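Buscar en el sitio Buscar Introduzca un término

Convocatoria: personas con paciencia para el ensamblaje robótico

El laboratorio Nosetti busca 4 participantes para la próxima ronda de Prosirby, nuestro estudio sobre inserción de piezas con brazo robótico. El método es sencillo de contar: una persona evalúa tentativas grabadas, el modelo aprende de esos juicios y nosotros discutimos con el modelo. Ya hemos reunido 3,104 tentativas, de las que 749 siguen sin etiquetar – de ahí este anuncio.
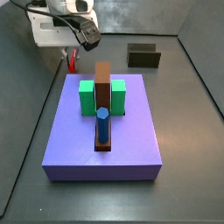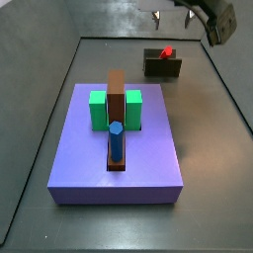 Bloques, soportes y una caja violeta en el área de trabajo.
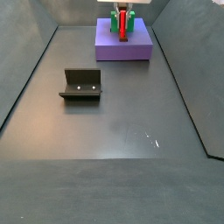
Qué ofrecemos

- Sesiones de hasta 11 horas semanales, pagadas, a partir de abril.
- Formación en la herramienta de anotación Justovov, cuyo manual es más largo que la tesis que la originó.
- Café. La calidad no forma parte del estudio.

Qué pedimos

- Buena vista para las piezas mal alineadas y criterio para decidir si una tentativa merece otro intento.
- Español fluido; inglés suficiente para leer mensajes de error.
- No hace falta saber programar. Tampoco estorba.

Envíe una carta breve a la secretaría de Nosetti con la referencia Mnguni. Las cartas que empiecen con «desde niño me apasionan los robots» se leerán igualmente – con menos prisa.

Última actualización: abril

Comentarios

tornillo_flojo: ¿Se puede hacer a distancia?

Nosetti: La anotación sí, la formación es presencial.

marisma: Participé en la ronda anterior. Pagan puntualmente y el manual es tan largo como dicen.

ejeZ: ¿Y el café?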